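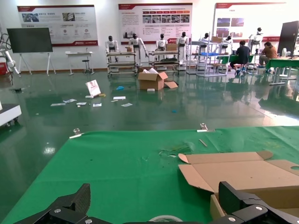 The packing bench and the floor behind it, Thursday, midmorning.

Four of us from Preswood drove over to Umgate on Thursday to see how their robots are changing the packing work. We run a small returns warehouse and have been asked to look at automation before the lease comes up.

The room is bright, with a green floor and a row of white humanoid robots along the back wall. An opened box and scraps of packaging were lying around on the floor. I asked Rommel Dimaculangan, the shift lead, who picks that up. He said the people do, at the end of the shift, and that it takes 20 minutes. Cleanup used to be spread through the day.

His crew packed by hand until January. Two of them now spend most of the shift at the tables, checking work on a laptop and setting up the next job. The others still open cartons and deal with anything odd-shaped. Pay stayed the same for everyone, but the job titles changed, and a couple of people did not like that. One moved to the Lestine site, where packing is still manual.

The target is 1000 parcels a week through the robot benches. They are at almost half. Tape is the hard part, Rommel said – finding the loose end of a roll and pulling it straight. Clear plastic is also slow going. Cardboard is easier as long as the flaps stay down.

I asked what he misses. Talking, mainly. Packers used to stand across from each other, and now they sit side by side and look at their own work. Backs are better, eyes are worse. They have asked for larger screens and a second break in the afternoon, and the break has been agreed to.

We had lunch at La Lestine across the road and went through our notes. Our cartons come in far more sizes than theirs, so we will send over two pallets of mixed returns for a trial. Rommel wants a list of carton sizes first. I am putting that together this week.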